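Calton Parents Board > Toys and Play > Play kitchen food: plush or wooden?

marrowfat_mum
Posted 9:14 pm

Hello all, I'm hoping for a bit of wisdom. We're putting together a play kitchen for our youngest, who will be 2 in August, and I've gone round in circles over the food. My sister swears by wooden fruit, the sort you chop in half, but I've rather fallen for the soft stuff. We already have a plush banana, a little bunch with a dark blue oval patch stitched on it, and it goes everywhere with us.
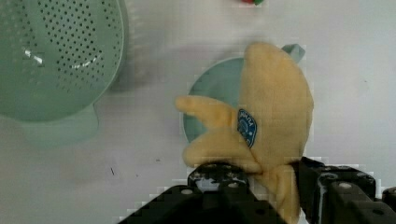
It's a good size for small arms and lives with the green plastic things, the colander and a teal bowl, which were proper kitchen bits before they got promoted. What I can't decide is whether to carry on soft or start again in wood. The Piltinel set has me tempted but it's over 135 pounds with the stand, and I did gasp.

tumbledrier
Posted 9:31 pm

Soft, every time! We had wooden fruit with our eldest and I can still feel the pear on my bare foot. Plush goes in a pillowcase, cool wash, and then on the airer overnight (do squeeze it well first, the middles take ages).

old_bill_hook
Posted 9:52 pm

I'll have to disagree, I'm afraid. Ours got bored of the soft food within a month, whereas the wooden bits were still being "cooked" at 6. There's something lovely about the clonk they make in a pan. And you needn't pay Piltinel prices — have a rummage at the Clornolel toy swap first.

tumbledrier
Posted 9:58 pm

The clonk is exactly what I object to, Bill! Especially at breakfast.

marrowfat_mum
Posted 10:20 pm

Thank you both, you've been very kind. I think I'll keep the banana, look for 3 or so wooden pieces at the swap and leave the stand for now. Does anyone know if they take cards?

old_bill_hook
Posted 10:26 pm

Cash only last time I went. Take a big bag.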